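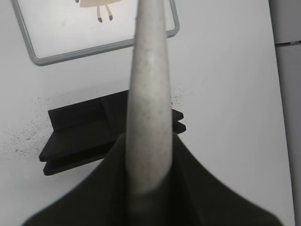 Fig. 3. Wrist view, black bracket-like object on the table.

4. Setting up the cutting trial

Shezi records wrist video during every trial. Check the view before starting.
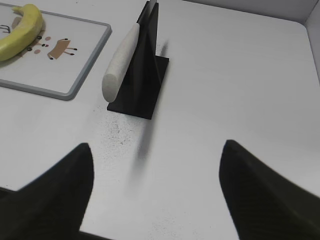
Prellalstead, December

4.1 Stand the black holder on the white table, with the printed board to its left in the wrist view.
4.2 Open the fingers wide and start the log.

Note: Dark specks on the table can register as contact points in Skolard. Set the speck filter to 30 before

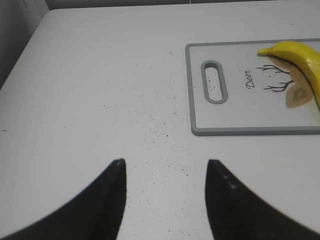 the first trial and leave it there for the whole set. Ramil Marquez used up to 46 in the pilot - those logs are not comparable.

4.3 Place the banana on the board.
4.4 Grip the blade between the fingers and lower it across the middle of the banana.

Caution: Keep hands off the board while the arm is powered. 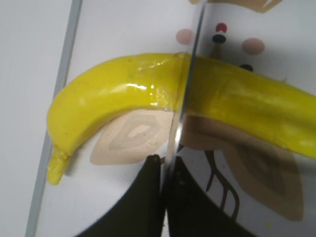
4.5 Hold for 3 seconds, then raise the blade and save the log.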